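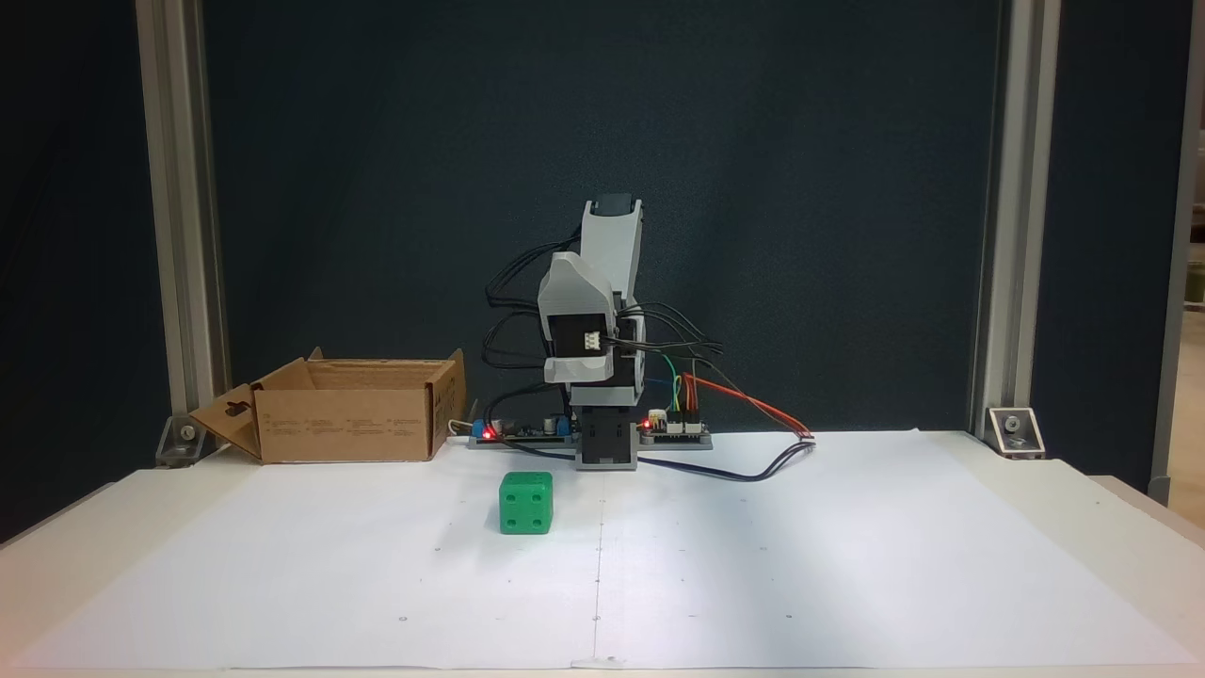 Ticket 1570: Gripper closes short of the cube after planner update
Project: Venimari
Component: motion planning / servo bridge
Opened by: Lejla Perić
Opened: 6 September 2024
Status: Resolved, one follow-up open

Summary

After moving the desktop arm from the old waypoint script to the Karagiannis planner, picks on the green cube miss on the near side. The gripper comes down in front of the cube, between the cube and the base, and the fingers close on nothing or push the cube away from the arm. The old script still picks the cube with the same calibration file.

What I expected

Same pose in, same result out. The perception node reports the cube centre in the table frame. The planner should put the gripper tip above that point, go down in a straight line, close and lift.

What happens

The approach looks fine. The error appears in the last part of the descent and is always in the same direction, towards the base. It gets worse the further the cube is from the arm. Cubes placed close in are picked most of the time, so the quick test I ran before merging did not show it.

Log from a failed pick:

[plan] target received, frame=table
[plan] IK solved, 9 iterations
[plan] descent segment: 30 waypoints
[bridge] segment accepted
[bridge] WARN elbow: goal tolerance not met, continuing
[bridge] segment done
[grip] close
[grip] no load on finger servo
[task] pick failed

I had that warning filtered out in the console, so I only saw it in the full log file. The bridge carries on after it and reports the segment as done. I'll come back to that below.

Things ruled out

1. Camera calibration. Ran the calibration check against the dots on the paper. The residuals are the same as before the update. Detected cube centre agrees with a ruler measurement.

2. Table frame. The centre line on the paper still lines up with the base yaw zero. Drove the arm along the line with the gripper low and the tip stayed on it.

3. Gripper offset. Tip offset in the new model file matches the old one. I wondered if the finger length had been left out, but it's there.

4. Power. Swapped the supply for the spare and saw no change. The servo voltage in the log does not dip during the descent.

5. Servo bus errors. No dropped packets, no checksum errors.

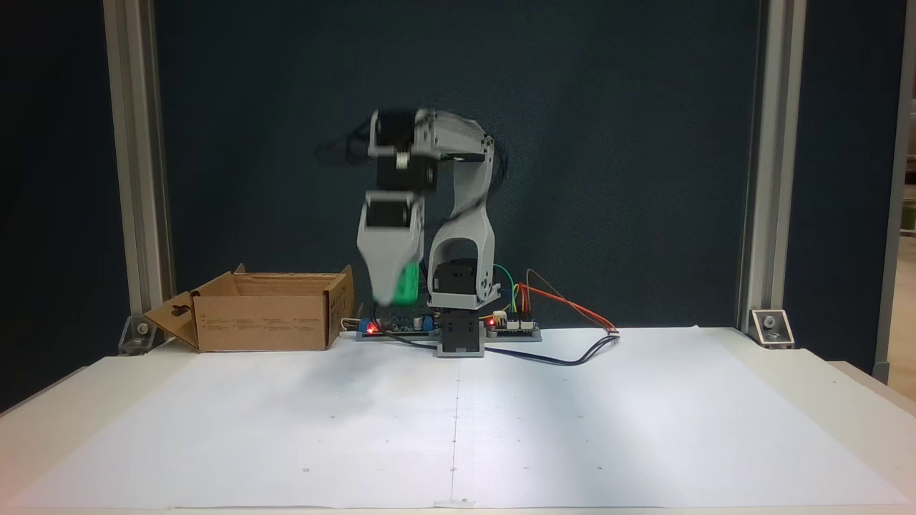
Next I recorded commanded and measured joint positions through the whole pick and plotted them against each other. Base yaw and wrist follow closely. The shoulder is slightly late but arrives. The elbow falls behind from the start of the descent and is still behind when the gripper gets the close command. With the elbow short of its goal the tip ends up nearer the base, so the direction of the miss fits.

The old script waited after every waypoint until all joints were inside tolerance. The Karagiannis planner sends timed waypoints and relies on the bridge to keep up. The bridge has a per-joint speed cap in its config, and the elbow cap was still at the value we set when we first put the arm together – 245 steps per second, from the time when we didn't trust the cable routing. The planner doesn't read that file. It has its own limits, and its elbow limit is much higher.

So the planner asks for a speed, the bridge clips it without saying anything, and the only trace is the tolerance warning at the end.

Test A: planner speed scaling halved. Near picks fine, far picks better but still short now and then.

Test B: elbow cap in the bridge raised to match the planner limit, speed scaling back to normal. Picks good at all the cube positions I tried, including the far ones. Watched the cables through the full range and nothing pulled tight.

Test C: cap put back to the old value, planner limits set to match it. Slower, but picks good as well. This confirms that the fault is the mismatch and that neither value is bad in itself.

Fix applied

Kept Test B. Joint limits now live in one file, limits.yaml, in the Venimari repo, and both the planner and the bridge load it at start-up. If the two sets don't match, the task node refuses to start and prints the joint name and both values.

Changed the bridge so that a missed goal tolerance at the end of a segment is an error. The task node stops before the close command and lifts clear. There is a short settle wait before closing, set in the task config.
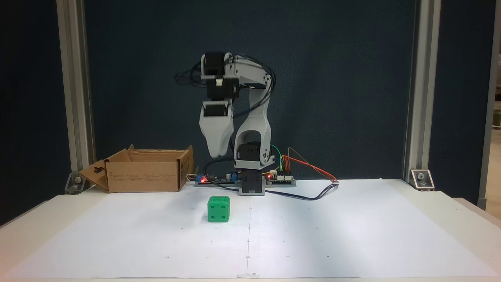 Question from the Clonau bench: We run the same arm with the old waypoint script. Do we need to change our bridge config before we update?

Reply: Leave it alone while you are on the old script, as it waits for the joints and will work with any cap. When you update, pull limits.yaml at the same time and delete the speed section from your local bridge config. The local file takes priority if the section is still there, and the start-up check will then stop you with a mismatch on the elbow.

Follow-up

Flundholm still has a copy of the bridge from before the merge. It will load the new file but it does not have the tolerance change, so a missed goal there is still only a warning. I have opened a separate ticket for that and linked it here.

The console filter that hid the warning has been removed from the default launch file. Anyone with their own launch file should check for a line starting with log_filter and take it out.

Closing this one once the Flundholm ticket is picked up.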